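Zotitz Wireless Kitchen Scale and Timer
User guide, revised 13 January 2018

Section 3: Setting up the scale

Read this section before you put the batteries in. You will need a clear, level part of the worktop or table. Setting up takes a few minutes and no tools are needed.
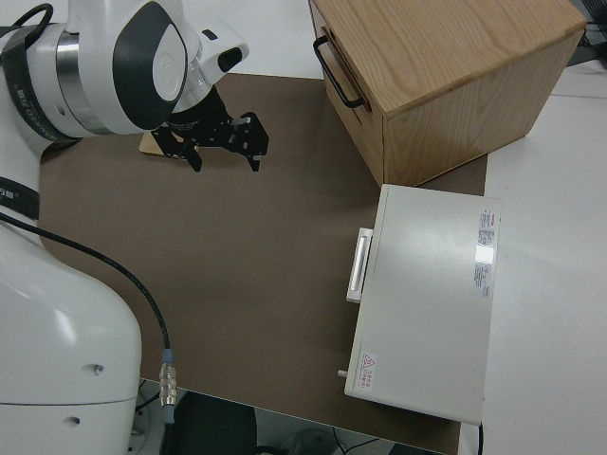
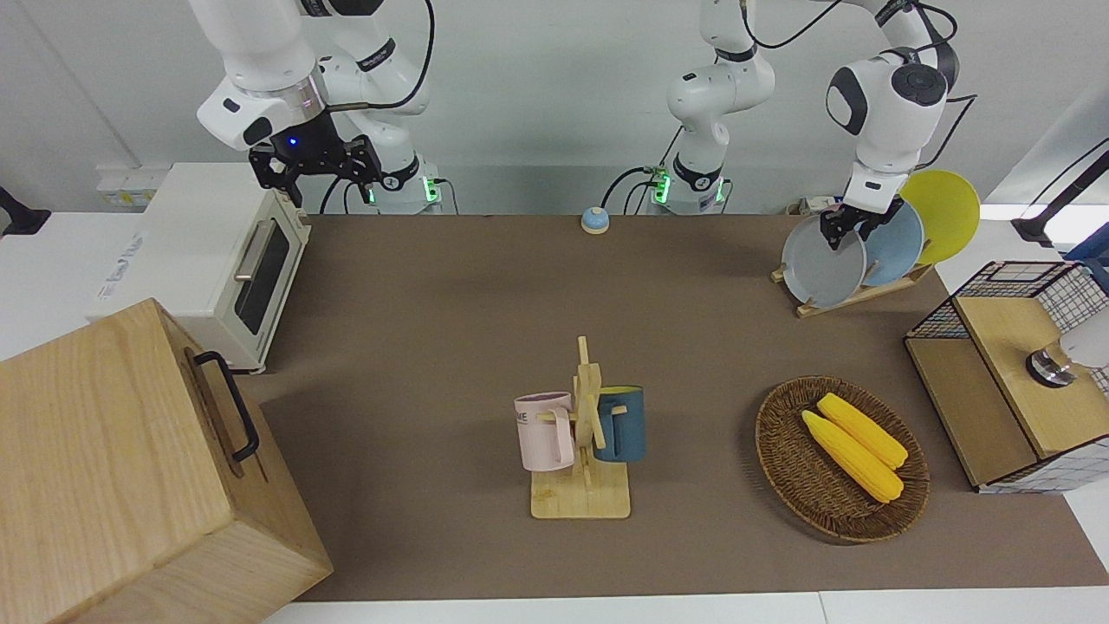 Fig. 3a and 3b. Brown mat on a white tabletop. The second view includes a toaster oven and a plate in a dish rack.

3.1 Choosing a place

1. Choose a surface that is hard and does not rock. Stone, glass and solid wood are all suitable.
2. If you use a table mat, either stand the scale fully on it or fully off it. A scale with two feet on a mat and two feet off will give false readings.
3. Do not stand the scale on folded cloth, foam or carpet.
4. Keep the scale away from anything that gives off heat while cooking. Warm air rising past the plate can make the last digit drift.
5. Leave enough room at the front to read the display with a large bowl in place.

Note: Thick soft mats are the usual cause of readings that creep upwards. If you see this, move the scale to the bare worktop and weigh again.

3.2 Fitting the batteries

1. Turn the scale over and rest it on a towel. Do not press on the weighing plate.
2. Slide the battery cover towards the edge marked OPEN.
3. Fit two AAA batteries, matching the + and - signs.
4. Slide the cover back until it clicks.
5. Turn the scale the right way up. The display shows all its segments, then the software number, then 0.

If the display stays blank, take the batteries out, wait ten seconds and fit them again.

CAUTION: Do not mix old and new batteries. Remove the batteries if the scale will not be used for more than a month.

3.3 Levelling

The two front feet are adjustable. The rear feet are fixed.

1. Press lightly on each corner of the scale in turn.
2. If it rocks, find the front foot that is not touching the surface and turn it anticlockwise until it does.
3. Look at the bubble beside the display. It should sit inside the ring.
4. Press TARE. Wait for 0.

Repeat these steps each time you move the scale to another surface.

3.4 Choosing the units

Hold UNIT for three seconds. The units flash. Each further press moves on through g, kg, oz, lb:oz and ml. Leave the button alone when you reach the one you want and the scale will store it.

The ml setting is for water only. For milk and oil, weigh in grams and use the table in Section 7.

3.5 Checking the reading

The scale is checked at the factory, but it can be knocked in transit. We suggest this short check before first use.

1. Press TARE with nothing on the plate.
2. Put the supplied test weight in the centre. It is stamped 593 g.
3. The display should read between 592 and 594.
4. Move the weight to each corner. The reading should stay within the same limits.

If the reading is outside the limits, go to 3.6. If only one corner is out, check the feet again first.

3.6 Recalibrating

1. Switch the scale off.
2. Hold TARE and press ON. Release both when CAL appears.
3. Wait for the display to show 593.
4. Place the test weight in the centre and do not touch the table.
5. When PASS appears, remove the weight.

If FAIL appears, try once more on a different surface. After a second FAIL, contact the service desk and quote error code 17.

3.7 Pairing the timer

The timer has a range of eight metres indoors. Walls and metal cupboards will shorten this.

1. Bring the timer within one metre of the scale.
2. Hold the button on the back of the timer until the light blinks.
3. Press LINK on the scale.
4. The light goes steady when the two are paired.

Only one timer can be paired at a time. Pairing a second one removes the first. The older Oltow timer does not work with this scale.

3.8 Cleaning after set-up

Wipe the plate with a damp cloth and dry it. Do not put the scale in water or in a dishwasher. The plate cover lifts off and may be washed by hand.

Service desk: ask for Amber Nijs (scales) or Jasper Vanhove (timers and spare parts). Replacement test weights are part number 1628, feet are part number 946.

Continue to Section 4: Everyday weighing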